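Sunday, bench notes, Waleo project, Cù group
Subject: boundary labelling for two-handed tasks, marker set

The purpose of the present work is to establish whether a single labelling rule can be applied to demonstrations in which both hands are occupied at the same time. The earlier rule, inherited from the Arnel trials, places a boundary wherever one hand makes or breaks contact with an object. It was written for one-handed reaching, and it serves that purpose well. It does not serve cap and barrel work, where the two hands change state within a very short interval and the rule produces a string of boundaries with almost nothing between them.

The marker set was chosen for this reason. The objects are small, they resemble one another closely, and a cap may belong to any of several barrels. The task list at present holds 6 tasks. Those relevant to this entry are sorting, capping, uncapping, returning to a holder and writing on a board. 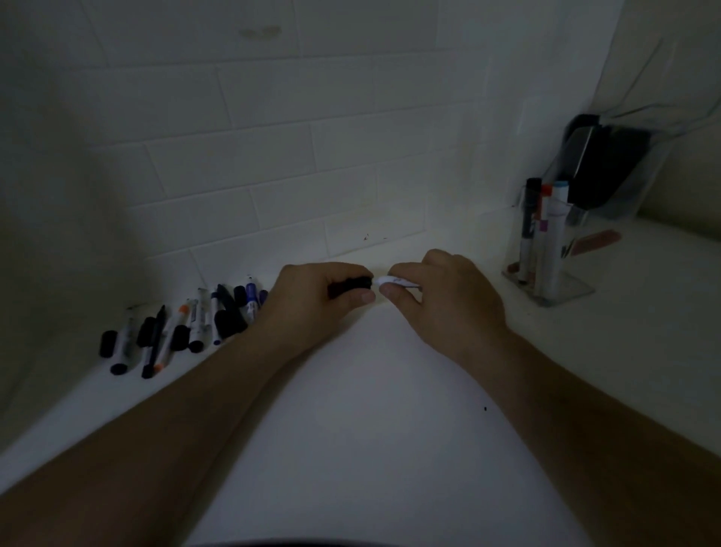

The revised rule treats the pair of hands as one unit for as long as both are engaged with parts of the same assembly. A segment opens when the second hand joins the first and closes when either part is released. Contact changes inside that interval are still recorded, but as events within the segment, and they do not cut it. Colleagues who label from the older sheet should note that the column headed "contact" keeps its meaning. Only the column headed "boundary" has changed.

The direction of the action remains a difficulty. A cap being fitted and a cap being removed may be identical at the moment of closest approach, and a labeller who is shown a single frame has no sound basis for choosing between them. The sheet therefore allows the entry "cap action, direction open" for single frames. The direction is to be filled in only after the frames on either side have been consulted. Labellers had been guessing, and their guesses leaned towards fitting. This had passed into the training labels without being noticed until the confusion table was drawn up.

**Figures for the present pass**

- Segments under the old rule: 3372
- Segments under the revised rule: 968
- Labellers: 4

The reduction was expected, and it should not be read as a gain in itself. A rule that cut nothing would give a smaller figure still. The useful check is whether labellers working separately place the boundaries in the same positions. On capping and uncapping they now do so closely enough for the labels to be used. On sorting there is little change, as most sorting is done with one hand and the two rules give the same result.

**Segmentation model**

The model was trained afresh on the revised labels with all other settings left as they were. It no longer breaks cap actions into fragments. It does tend to close a segment late when one hand lets go of its part but stays near it. The same fault was seen in the Okatia runs and was put down at the time to the frame rate. That explanation now looks weak, as the present recordings were made at the higher rate and the fault remains. The more probable cause is that the model relies on the distance between the hands and gives too little weight to the fingers. A run with the hand distance input removed has been queued.

**Supporting hands**

Board work raises a separate question. One hand holds the marker and the other rests on the board, and the rule as drafted does not say whether a resting hand is engaged. Two of the labellers counted it as engaged throughout. The others counted it only where they judged it to be steadying the board, which calls for an opinion about force that the pictures cannot supply.

The following is adopted for the time being:

1. A hand in contact with the board is entered as "supporting", whatever its apparent purpose.
2. A supporting hand does not open or close a segment.
3. Where the marker tip is close to the surface and contact cannot be confirmed, the entry is "approach". It is not to be entered as "writing" unless a mark is seen to form.

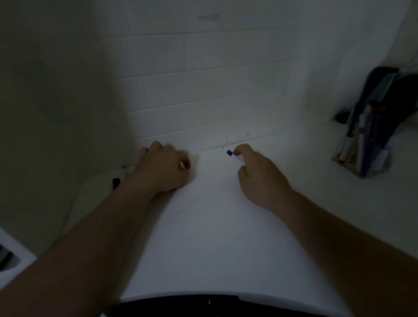
## Outstanding

The sorting and holder tasks are to be relabelled under the revised rule, even though little change is expected, so that the whole set rests on one sheet. The old labels are to be kept in their own folder and not overwritten.

Loose caps need a naming convention. "Black cap" is of no use where several are lying on the counter together. Numbering them by position fails as soon as one is moved. A proposal to carry an identity forward from the first frame has been put forward and is to be tried by hand on a small portion before any tool is altered.

The result of the queued run is to be entered below this line, with the closing delay given separately for cap work and board work.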